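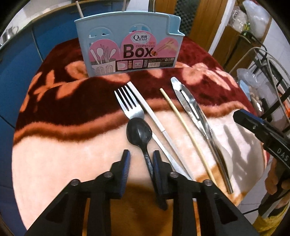
Fork, spoon and chopstick on a patterned fleece blanket.

Choosing a Surface for a Multi-Use Gym

Killance makes its indoor court flooring in two constructions. Hadlow is a poured polyurethane over a rubber base mat. Harms is a prefinished maple strip on sleepers. The two products are often bid against each other, and the bids are hard to compare line by line.

Subfloor moisture decides many jobs before price does. Evanthia Kalogeropoulos, who writes specifications for school projects, asks for slab readings at 66 points on a full-size gym. Where readings run high, Hadlow goes down over a Clarico membrane, applied in 2 coats. Maple needs the same membrane plus vented base trim on all 4 walls.

Rolling loads are the next item. Bleachers and portable backstops put weight on small wheels, and a soft base mat can take a permanent dent. Kalogeropoulos specifies a firmer mat along the bleacher path and accepts the change in feel underfoot.

Recoating schedules differ. Maple is screened and recoated each July in most districts. Poured floors go over 2 years between topcoats if grit is kept off them. Game lines are repainted at the same visit.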